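Speaker notes – Urnville workshop, short talk slot
Sunday, February 6, 2022

Slide 1. Title. Say hi, thank the Pivley people for the slot. Don't read the title out.

Slide 2. What we wanted. A policy that picks up small round stuff without bruising it, learned from hand-held gripper demos only. No teleop. Person holds the gripper, does the task, wrist camera records, we train on that.
Why fruit – cheap, every piece different, and skin shows damage right away.
Mention Teneo = our name for the training pipeline. People will ask.

Slide 3. Where the data comes from. Homes, not the lab. Whatever surface is there, whatever light. Stress this, it's half the talk. Fisheye lens so walls bend, window blows out, fine, we leave all that in. No cropping.
Basket task. Green, orange, one dark wrinkly one, all piled up and touching. The piling is the hard part. Gripper has to find a gap for the pad.

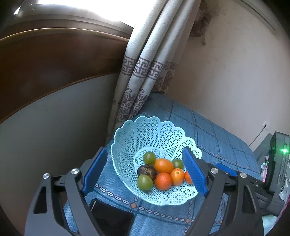 Rungnapa Paisan: I'd push back on calling the piling the hard part. In our runs the shape mattered less than the approach angle. Come in too flat and the pad catches the neighbor before it ever touches the one you want. Did you split failures by angle?

(that's from her comment on the draft. Good point, answer it here out loud – we did split, but late, only for the last batch. Put the angle plot in backup slides. TODO check axis labels)

Slide 4. Method. Go fast.
Demos cut at gripper close and gripper open. Each piece = one pick or one place.
Policy sees the last 2 images plus gripper width. Predicts a short chunk of motion, runs part of it, predicts again.
The one new thing: we relabel the close. Humans close too far, the soft pads hide it. So we shift the stop point back to first contact, using the pad bend in the image. That's the result realy. If I run out of time, say this and skip to slide 6.

Slide 5. Sobczak split. Train on some homes, test in homes never seen. 55 demos per home, 3 homes held out. Without relabel the policy still picks but squeezes. With relabel, fewer marks on the skin, same pick rate. Say "same" carefully, its within noise.
Two-gripper recordings are the newer part. Both grippers in view, fruit out on a patterned cloth, bowl off to the side. Busy cloth is good for us, color alone doesn't get you very far when there's orange in the pattern too.

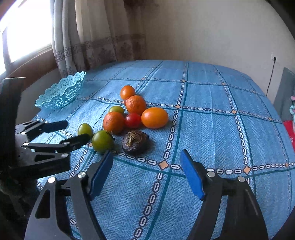
Does the relabeling need a force sensor?
It runs on images and gripper width alone. We used a force sensor once, on the bench, to check that the contact frame was right, and then took it off.

Slide 6. What breaks.
– very small fruit. Pad covers it, no bend visible, relabel guesses
– glossy skin near a window. Highlight moves, contact gets called early
– two grippers close together, one blocks the other's view. No fix yet. Thinking about sharing views between the two, maybe by March

Slide 7. Numbers again, one line. 31 held-out trials per condition. Small. Say it's small before somebody else does.

Slide 8. Thanks + link. Leave it up during questions. Backup slides after this: angle plot, pad bend examples, the lens calibration thing.

If asked about citrus vs tomato – peel hides marks, so we scored those seperately. Don't get into the scoring sheet, takes forever.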